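트레일러는 앞차와 어떻게 신호를 주고받을까?

고속도로를 달리다 보면 자동차 뒤에 작은 집처럼 생긴 카라반이 따라오는 모습을 볼 때가 있습니다. 배를 실은 수레가 따라올 때도 있습니다. 이렇게 스스로 움직이지 못하고 다른 차에 끌려가는 차를 트레일러라고 합니다. 우리말로는 '피견인차'라고도 하는데, '견인'은 끌어당긴다는 뜻이고 '피견인'은 끌려간다는 뜻입니다.

트레일러에는 엔진이 없습니다. 운전석도 없습니다. 그런데 앞차 운전자가 브레이크를 밟으면 트레일러 뒤쪽의 빨간 등이 켜집니다. 왼쪽으로 가겠다고 깜빡이를 켜면 트레일러의 왼쪽 깜빡이도 함께 깜빡입니다. 트레일러는 운전자의 행동을 어떻게 아는 걸까요?

전선이 이어져 있어요

앞차와 트레일러 사이에는 두 가지가 연결되어 있습니다. 하나는 쇠로 된 연결 장치입니다. 이 장치는 트레일러의 무게를 버티고 끌어당기는 일을 합니다. 다른 하나는 전선입니다. 전선은 무게를 전혀 버티지 않고 전기만 보냅니다.

자동차가 트레일러를 끌면 앞차의 뒷등은 트레일러에 가려집니다. 뒤에서 오는 운전자는 앞차의 등을 볼 수 없습니다. 그래서 트레일러에도 등이 있어야 하고, 그 등은 앞차의 등과 똑같이 켜지고 꺼져야 합니다. 전선이 그 일을 맡습니다.

전기는 한 바퀴를 돌아야 해요

건전지와 꼬마전구를 전선으로 이어 본 적이 있나요? 건전지 한쪽에만 전선을 이으면 불이 켜지지 않습니다. 건전지에서 나온 전기가 전구를 지나 다시 건전지로 돌아와야 불이 켜집니다. 전기가 지나가는 이 길을 회로라고 합니다.

자동차도 같습니다. 자동차 안에는 큰 배터리가 있습니다. 브레이크 페달을 밟으면 스위치가 켜지고, 전기가 전선을 따라 뒷등까지 갔다가 배터리로 돌아옵니다. 페달에서 발을 떼면 스위치가 꺼져서 길이 끊어집니다. 그러면 등도 꺼집니다.

트레일러를 연결하면 이 길이 더 길어집니다. 전기는 앞차를 지나 연결 단자를 통과하고, 트레일러 끝에 있는 등까지 갑니다. 빛나는 등이 차 끝에서 멀리 있어도 우리 눈에는 앞차의 신호와 동시에 켜지는 것처럼 보입니다.

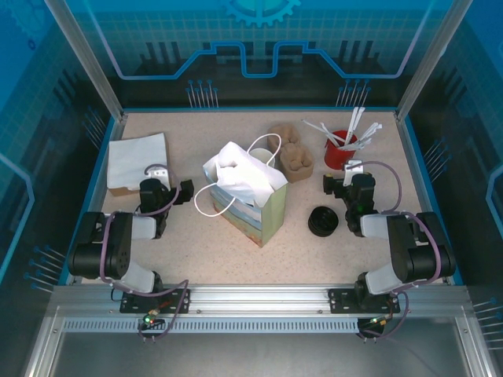

전선마다 하는 일이 달라요

전선 다발을 잘라 보면(집에 있는 전선은 절대 자르면 안 됩니다) 그 안에 여러 가닥의 전선이 들어 있습니다. 가닥마다 껍질 색이 다릅니다. 색이 다르면 어느 전선이 무슨 일을 하는지 알아보기 쉽습니다.

가장 간단한 연결 단자 가운데 하나는 납작한 모양의 4핀 단자입니다. 북아메리카에서 많이 쓰는데, 보통 다음과 같이 나눕니다.

흰색: 전기가 배터리로 돌아가는 길입니다. '접지선'이라고 합니다.
갈색: 밤에 켜는 꼬리등에 전기를 보냅니다.
노란색: 왼쪽 깜빡이와 왼쪽 브레이크등에 전기를 보냅니다.
초록색: 오른쪽 깜빡이와 오른쪽 브레이크등에 전기를 보냅니다.

나라마다 쓰는 단자가 다르고 전선의 색도 다를 수 있습니다. 유럽에서는 둥근 모양의 7핀 단자나 13핀 단자를 많이 씁니다. 핀이 많으면 더 많은 일을 할 수 있습니다. 뒤로 갈 때 켜지는 하얀 후진등을 켜거나 카라반 안의 냉장고에 전기를 보내기도 합니다.

접지선이 빠지면 어떻게 될까요?

전선 가운데 접지선은 특별합니다. 다른 전선은 저마다 맡은 등이 있지만 접지선은 여러 등이 함께 씁니다. 등을 지나온 전기는 이 길로 모여서 돌아갑니다.

접지선이 헐거워지면 이상한 일이 생깁니다. 왼쪽 깜빡이를 켰는데 양쪽 등이 모두 흐릿하게 깜빡이기도 하고, 브레이크를 밟으면 꼬리등이 어두워지기도 합니다. 전기가 돌아갈 길을 찾지 못해 다른 등의 전선으로 돌아가려고 하기 때문입니다. 정비사는 트레일러 등이 이상하면 접지선부터 살펴볼 때가 많습니다.

단자는 왜 한 방향으로만 꽂힐까요?

노란색 전선과 초록색 전선이 뒤바뀌면 왼쪽으로 갈 때 오른쪽 깜빡이가 켜질 것입니다. 뒤차 운전자는 반대로 알고 위험해질 수 있습니다. 그래서 단자는 거꾸로 꽂을 수 없게 만듭니다.

납작한 4핀 단자를 보면 앞차 쪽은 핀 세 개가 고무 속에 숨어 있고 한 개만 밖으로 나와 있습니다. 트레일러 쪽은 그 반대입니다. 두 단자를 맞대면 한 방향으로만 들어갑니다. 둥근 단자에는 작은 홈이 있어서 그 홈을 맞추어야 꽂힙니다. 퍼즐 조각을 맞추는 것과 비슷합니다.

앞차 쪽 핀이 숨어 있는 까닭은 하나 더 있습니다. 앞차에는 배터리가 있어서 핀에 전기가 흐를 수 있습니다. 핀이 모두 밖으로 나와 있으면 쇠로 된 차체에 닿아서 전기가 엉뚱한 길로 흐를 수 있습니다. 이것을 합선이라고 합니다.

퓨즈가 하는 일

합선이 되면 전기가 한꺼번에 너무 많이 흐릅니다. 그러면 전선이 뜨거워지고 불이 날 수도 있습니다. 이것을 막아 주는 부품이 퓨즈입니다.

퓨즈 안에는 가느다란 금속이 들어 있습니다. 정해진 양보다 많은 전기가 흐르면 이 금속이 녹아서 끊어집니다. 금속이 끊어지면 회로도 끊어지고 전기가 멈춥니다. 퓨즈에는 숫자가 적혀 있습니다. 15라고 적힌 퓨즈는 15암페어용입니다. 암페어는 전기가 얼마나 많이 흐르는지를 나타내는 단위입니다. 끊어진 퓨즈는 어른이 같은 숫자의 새 퓨즈로 바꾸어야 합니다. 더 큰 숫자의 퓨즈를 끼우면 전선이 뜨거워져도 퓨즈가 끊어지지 않을 수 있습니다.
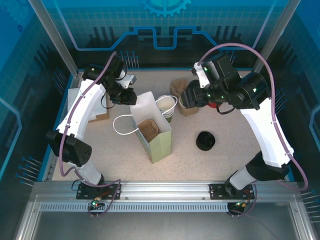
전선의 길이도 중요해요

자동차가 모퉁이를 돌면 앞차와 트레일러가 꺾입니다. 이때 두 차 사이의 한쪽은 가까워지고 다른 쪽은 멀어집니다. 전선이 너무 짧으면 모퉁이를 돌 때 팽팽해져서 단자가 빠집니다. 너무 길면 땅에 끌려서 껍질이 벗겨집니다. 그래서 전선은 조금 여유 있게, 하지만 땅에 닿지 않게 둡니다. 용수철처럼 꼬불꼬불한 전선을 쓰기도 합니다. 이런 전선은 당기면 늘어나고 놓으면 다시 줄어듭니다.

물과 소금도 조심해야 해요

트레일러의 단자는 차 바깥에 있습니다. 비가 오면 젖고, 겨울에는 눈을 녹이려고 도로에 뿌린 소금이 튑니다. 2월처럼 추운 달이 지나고 나면 단자 속 금속에 초록색이나 하얀색 가루가 생긴 것을 볼 수 있습니다. 금속이 물과 공기, 소금과 만나서 변한 것입니다. 이것을 부식이라고 합니다.

부식된 곳에는 전기가 잘 흐르지 않습니다. 그래서 쓰지 않을 때는 단자에 고무 뚜껑을 씌웁니다.

출발하기 전에 확인해요

트레일러를 끌고 떠나기 전에는 두 사람이 함께 등을 확인하면 편합니다. 한 사람은 운전석에 앉고, 다른 사람은 트레일러 뒤쪽에서 조금 떨어져 섭니다. 어른이 운전석에서 다음 순서로 켭니다.

1. 꼬리등
2. 왼쪽 깜빡이
3. 오른쪽 깜빡이
4. 브레이크등
5. 비상등
6. 후진등 (트레일러에 있을 때만)

뒤에 선 사람은 등이 켜질 때마다 큰 소리로 알려 줍니다. 후진등을 확인할 때는 차가 뒤로 움직일 수 있으니 차 바로 뒤에 서면 안 됩니다. 어린이는 어른과 함께 옆쪽에서 봅니다.

낱말 풀이

견인: 다른 것을 끌어당기는 일
단자: 전선과 전선을 이어 주는 끝부분
핀: 단자 안에 있는 가느다란 금속 막대
회로: 전기가 한 바퀴 도는 길
접지선: 여러 등을 지나온 전기가 돌아가는 전선
합선: 전기가 정해진 길이 아닌 곳으로 한꺼번에 많이 흐르는 일
퓨즈: 전기가 너무 많이 흐르면 끊어져서 회로를 지키는 부품
부식: 금속이 물이나 공기, 소금과 만나서 변하는 일

마지막으로 고친 날: 2026년 8월 26일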